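Section 3: Planning what to buy before you set anything up

Written by Edgars Lill for the Tillel bench arm set-up guide. Last revised 2021-03-13.

I know, you want to get to the bit where the arm moves. So did I! But I've helped put together enough of these benches to say that most of the grief comes from the shopping list, so please give this section half an hour before you send any orders off. Section 4 (bolting down and first power-up) assumes you've done it all.

Prices are left out on purpose, apart from the rough budget split in step 2, as they go stale so quickly. Ask for quotes in your own currency and check whether delivery is in there.

3.1 Work out the job first

1. Write down the one thing you want the arm to do. One thing. "Pick up a small bottle and put it on the tray" is a job. "Help out in the lab" isn't, and you'll end up paying for reach and lifting power you never use.

2. Split your budget before you look at any arms. For a small bench I plan on 1,000 for everything that isn't the arm or the gripper, and I share it out like this: 400 for the table and fixings, 200 for the camera and its stand, and the rest for cables, spare finger pads, props and the things I forgot. There are always things I forgot. (Those are pounds, and they suit a plain bench in an ordinary room. If you need guarding or a floor-mounted frame, get that quoted separately.)

3. Collect the objects you'll be handling and weigh them full. A pump bottle with a bit of liquid in the bottom is a very different lift from the same bottle topped up, and the gripper counts towards the load as well. Add the two together, then leave yourself a good margin under the maker's limit.

Note: Do measure the widest part of each object too. I once ordered a lovely set of fingers from Endevberg and found they opened just short of the jar we'd built the whole project round. They went back in February and the replacement pair cost more than the jar, the lid and my lunch put together.

3.2 Choose the table

4. Pick the table before the arm arrives, and pick it for stiffness. Lean on one corner. If it rocks, the arm will rock it too, and every position you teach will drift a little. Wood is fine. I like wood, you can drill it and you can mend it.

5. Measure from the arm's base to the furthest spot you need to touch, then lay that out on the floor with masking tape. Allow room past it for the hand, which always seems to stick out further than you remember. My own bench needed 91 cm of clear depth and I'd pencilled in a good deal less.

6. Think about what's behind the table. A plain, pale wall makes life easier for the camera, and you'll want to be sure the arm can't reach it at full stretch.

Caution: Never let anybody stand between the arm and a wall while it's powered. Plan the room so there's no reason to.

3.3 Cables, camera and stand

7. Buy the gripper cable longer than you think. If it runs along the outside of the arm, it needs slack at the wrist so the hand can turn without tugging on the plug, but the slack mustn't hang so low that it sweeps your objects off the table. Have a look at how much droops under the wrist when the hand is tipped down towards a bottle, and picture something tall standing just there.
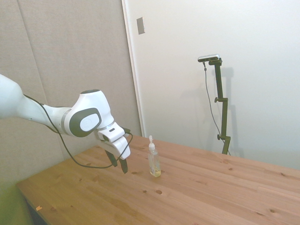 8. Order a proper adjustable stand for the camera, one with clamps you can undo by hand. I put mine at the edge of the work area, well out of the arm's sweep, with the camera up high and tipped down at the table. The Negri stand is the one I keep going back to. It's heavy and a bit ugly and it stays where you put it!

9. Get clips for the camera cable as well, and put them on the same order so you only pay postage once. A dangling cable is just the thing for an arm to hook on its way past.

Note: Clear bottles and see-through tubs are harder for a camera to pick out than solid coloured ones. If your job involves them, tell the supplier before you buy the camera and ask to try one on your own samples. Sellus lent us a demo unit for this and I'd have bought the wrong lens without it.

3.4 Before you place the order

10. Ask each supplier these questions and keep the answers in writing:

How long is delivery, and does everything come in one go?
Is the gripper cable included, and how long is it?
Are the fingers sold separately, and can I swap them myself?
What does the software licence cost in the second year?
Who do I ring when it stops?

That licence question matters more than it looks. The first year is often thrown in, and then a bill turns up when your budget's already been spent on something else.

11. Check delivery dates against each other. The arm tends to be the slow one, so you can have the table fixed down and the stand put together well before it comes. Don't start the warranty early by opening the arm's box to have a peek (I know, I know).

12. Put aside some money for the second month. You'll want different finger pads, another clamp, a longer cable and possibly a bigger tray, and it's much nicer asking for that at the start than going back cap in hand.

Caution: Don't buy a second-hand arm unless the emergency stop and its cable come with it and you've seen the stop work. If the seller can't show you, leave it.

Once your order list is done, copy it onto the sheet at the back of this guide and tick things off as they arrive. Then go on to Section 4, and have a drill, a spirit level and someone to hold the other end of the table.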